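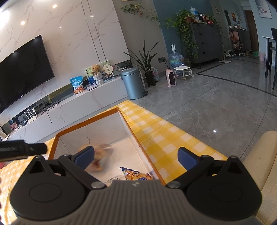 Plorance has supplied gripping equipment to packing firms for several years, but its latest kit is meant for research groups and small workshops. The Brerkura is a hand-held gripper with two soft finger pads, offered on hire from November at 425 pounds a month.

Raed Smadi, who leads product development at the company, said the kit was designed for recording everyday handling tasks in ordinary homes. "Our customers asked for a tool that a person could learn in a morning," he said. "Most are confident after 30 minutes."

Wrapped food has proved the most demanding subject. "Thin plastic slides and creases, and the contents can be crushed," Mr Smadi said. "We advise new users to begin with snacks and an open box, and to keep the pads wide until they are directly over the item."

Kasun Amarasinghe manages the trial programme at Masley, a training centre which hired the kit in the spring. His staff have logged 573 sessions and rejected 123 of them, mostly for hurried movements. He described the grip as dependable but had reservations about the weight. "After an hour the wrist is tired," he said. "We now change operators more often than we had planned."

Mr Smadi confirmed that a lighter handle was under review. Replacement pads are included in the hire charge, and existing customers will be offered the new handle first.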